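Mesa dobrável Gandura: guia de montagem e utilização
Secção 4. Preparar a mesa e arrumar as taças

Chegou a parte boa! Com a mesa Gandura já fora da caixa e as pernas inspeccionadas (ver secção 3), faltam poucos minutos para a pôr a trabalhar. As instruções servem para uma mesa sozinha ou para duas usadas no mesmo espaço, que é a nossa maneira preferida de cozinhar para muita gente: uma para os talheres, outra para as taças, e espaço de sobra para amassar, misturar e provar.

4.1 Abrir e nivelar

1. Pouse a mesa no chão com o tampo virado para baixo, sobre uma manta ou um cartão limpo.
2. Abra as pernas até ao fim do curso. Deve ouvir um estalido de cada lado.
3. Confirme que as travessas cruzadas estão bem esticadas e sem folga.
4. Vire a mesa com a ajuda de outra pessoa, segurando pelas pernas e nunca só pelo rebordo.
5. Carregue com a palma da mão em cada canto. Se balançar, rode a ponteira do pé correspondente até assentar.

CUIDADO: risco de entalar os dedos. Mantenha as mãos afastadas das articulações enquanto abre ou fecha as pernas.

Nota: em chão de ladrilho polido, passe um pano seco pelas ponteiras antes de pousar a mesa. Agarram muito melhor!

4.2 Distribuir os utensílios

1. Limpe o tampo com um pano húmido e seque-o logo a seguir.
2. Escolha a mesa dos talheres e deite as colheres perto da borda da frente, com espaço entre elas para as apanhar sem olhar.
3. Reserve a outra mesa para as taças de inox. Uma taça baixa e larga fica perfeitamente estável pousada no tampo, e o metal polido ao lado do padrão marmoreado fica mesmo bonito.
4. Pegue em cada taça pelo rebordo e veja se o interior está limpo antes de a encher.

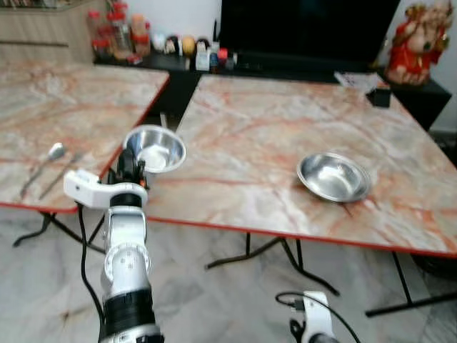

4.3 Encaixar as taças

Quem cozinha numa mesa pequena conhece o problema: duas taças abertas e já não cabe a tábua. Encaixá-las resolve tudo num instante.

1. Seque bem as duas taças por dentro e por fora. O inox molhado cola e depois custa a separar.
2. Coloque primeiro a maior, com a abertura para cima, afastada da borda.
3. Desça a mais pequena para dentro da maior e solte-a devagar.
4. Para as separar, segure o rebordo da maior com uma mão e levante a outra a direito, sem torcer.

Nota: os frascos de tampa vermelha, as especiarias e tudo o que não vai ser preciso logo ficam melhor num móvel baixo atrás da mesa. Assim o tampo continua livre e basta esticar o braço. 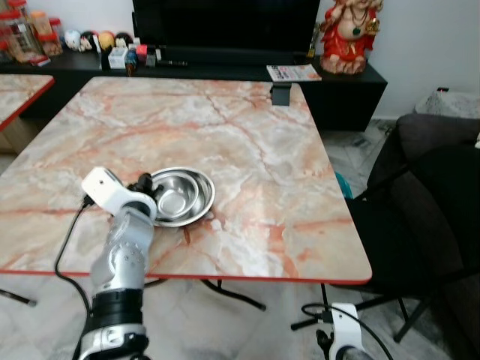
Fig. 4-2. Taças de inox encaixadas sobre o tampo marmoreado.

4.4 Cuidados com o tampo

Não pouse tachos quentes directamente na superfície. Use a base Bodin (ref. 662, vendida à parte) ou qualquer descanso de cozinha grosso. Para nódoas de tomate ou açafrão, deixe actuar água morna com sabão durante 5 minutos e enxagúe.

CUIDADO: se prender um grampo à borda do tampo, aperte só até ficar firme. Aperto a mais pode marcar o rebordo.

Para fechar a mesa, siga os passos de 4.1 pela ordem inversa. Peças de substituição: pedir pela ref. 103, indicando a cor do rebordo.

Texto: Gheorghița Iordache, Likerberg. Revisão de 11/2/19.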